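Gebru Opens Repair and Refill Program for Its Buvine Table Linen

Restaurants and small hotels can now send worn tablecloths and napkins back for mending

Flurkitz, 31 Jul 2018

Gebru, the family company that weaves and sells table linen under the name Buvine, announces today the opening of a repair and refill program for restaurants, guest houses and small hotels. The program permits a customer to return worn or damaged pieces to the workshop in Flurkitz, where they are mended, pressed and sent back. Pieces which cannot be mended are replaced from stock in the same color and weave.

The company has made linen for dining rooms for 20 years. During this time the most frequent request from customers was not for new designs. They asked how to keep a set complete. A dining room which buys its napkins in one season will lose a part of them by the next, to candle wax, to red wine, to a bad wash or simply to the pocket of a guest. When the customer then orders more, the new napkins are whiter than the old ones, and on the table the difference is easy to see.

"Our customers told us that they were throwing away good cloth only because it did not match anymore," said Feven Adugna, managing director of Gebru. "For a weaver this is a sad thing to hear. We looked for a service which is simple enough that a busy kitchen will really use it, and we think we have it now."

How the program works

A customer who joins the program registers the set it owns, with the color, the size and the season of purchase. The workshop keeps this record. When pieces are damaged, the customer collects them in a return sack and asks for a pickup by telephone or by e-mail. Pieces must be washed before they are sent. The workshop does not remove stains from unwashed linen, and it returns such pieces at the cost of the customer.

At arrival each piece is looked at on both sides under a strong lamp. Small holes are darned by hand with thread from the same yarn supplier. Open hems are unpicked and sewn again. Tablecloths with damage near the edge can be cut to the next smaller size, if the customer agrees, and the remaining cloth is made into napkins or bread basket covers. Burned areas larger than a coin are usually not mended, for the reason that the darn would be felt under a plate.

The normal time for a repair is 3 weeks, counted from the arrival of the sack. In the months before the winter holidays it can be longer, and the workshop advises customers to send their linen early in the autumn. 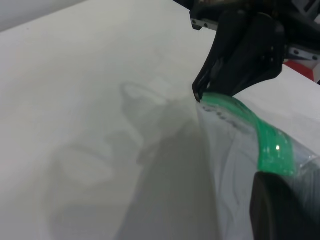 Can linen that was bought from another maker be sent for repair?

Only Buvine linen is accepted at present. The workshop needs to know the yarn and the weave for a repair that holds in the wash, and for other makers it does not have this information. Customers with mixed sets may register the Buvine part alone.

The trial in Cumel

Before the opening, the program was tested in the town of Cumel, beginning in April, with 2 restaurants and a guest house. Together they returned 200 pieces. The majority were napkins with an open hem, a result which surprised the workshop, where holes had been expected as the main problem. As a consequence, Gebru has changed the hem of all new Buvine napkins. It is now folded double and sewn with a shorter stitch, and the corners are closed by hand as before.

Effie Buchanan runs the guest house which participated in the trial. She has used Buvine tablecloths in the breakfast room since the house opened.

"I had a cloth with a tear from a chair, and I kept it in a cupboard because I did not want to part with it," she said. "It came back with a repair I had to search for. My napkins are also in order again, and I did not have to buy a whole new set in the middle of the season."

One suggestion from the trial was also adopted. The kitchens asked for a small mark on each piece to show that it was mended, so that staff can put the mended napkins on the side tables and keep the newest for large parties. The workshop now sews a short gray thread inside the hem. It is not visible when the napkin is folded.

Prices and conditions

Repairs are charged by the piece, with one price for napkins and another for tablecloths and runners. The list of prices is sent together with the registration form. There is no yearly fee. Customers who bought their set in the past 2 years do not pay for the repair of open hems, as the company considers this to be its own responsibility.

Replacement pieces from stock are washed several times in the workshop before they are sent. In this way they come closer to the tone of the older pieces. An exact match cannot be promised, particularly for the colors wheat and slate, which become lighter with the years. For white and natural linen the difference is small.

Colors which are no longer woven stay in the program as long as stock remains. The workshop will inform registered customers before the last pieces of a color are given out.

New work in the mending room

For the program, the company has enlarged its mending room and moved it to the ground floor, where the daylight is better. The darning is done by sewers from the existing team, who received additional training during the spring. Gebru also plans short courses for housekeeping staff, in which they can learn to close a hem and to treat wax and wine before the wash. The first course will be held in Flurkitz, and dates will be sent to registered customers.

"Many of these repairs can be made in the house with a needle, if they are made early," said Feven Adugna. "We are happy to do the work, but we are also happy to teach it."

Private households cannot join the program at this time. The company will decide about an extension after the first full year.

About Gebru

Gebru is a family company with its weaving mill and workshop in Flurkitz. It makes tablecloths, napkins, runners and kitchen towels from linen under the name Buvine, and sells them to dining rooms and through selected household shops.

Registration forms and the list of prices can be requested from the customer office of Gebru in Flurkitz. Members of the press who wish to visit the mending room are asked to write to the same office.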